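Search this site
Enter keywords
Go

Call for participants: gripper comparison, two arms, one table

Drenutel is looking for people to drive robot arms badly, then slightly less badly, while we take notes. The Cistanlow study compares finger pads and grippers on a pair of arms that share one wooden table. We have opinions about which pads are best. Harvey Melnyk and Hélène MacDonald have opposite opinions, so we need you.

You'll work both arms by hand control, picking up, holding and passing ordinary objects that were never designed with a robot in mind. Some sessions use the table cameras, some only the wrist camera. Most people prefer one and complain about the other – please complain in writing, there is a form.

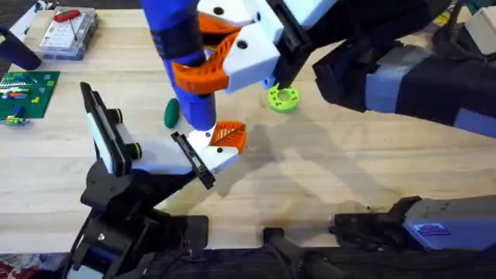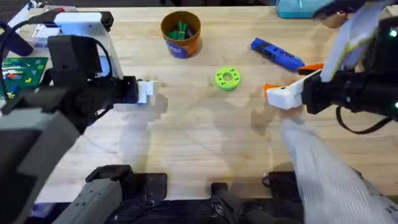
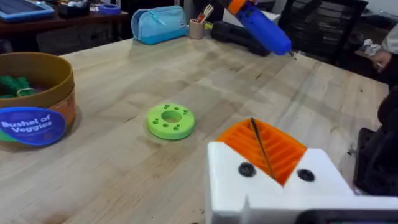
White grippers with orange pads at the shared table. The lime-green ring appears in all three views.

Who we want
Adults with two working thumbs and some patience. No robotics background needed. If you build grippers for a living, you can still apply, but you'll be put in a separate group and asked not to offer advice until the end. Left-handers are especially welcome, as our first round had hardly any and Hélène won't let it go.

What's involved
Two visits to our Prestside workshop in March. Each visit has 40 short trials with breaks between them. We swap the fingers partway through and ask you to rate each set for grip, feel and general annoyance. Your control inputs and the camera video are recorded. Stop whenever you like.

What you get
$200, paid after the second visit, plus parking and coffee. The parking is good.

How to apply
We have 20 places. Send a short note to Harvey Melnyk at the Drenutel front desk with your name, your dominant hand and the times you can't make. Please don't attach a résumé. Applications are open from Feb 19, 2019 until the places are filled, and we'll reply to everyone, including the people we turn down.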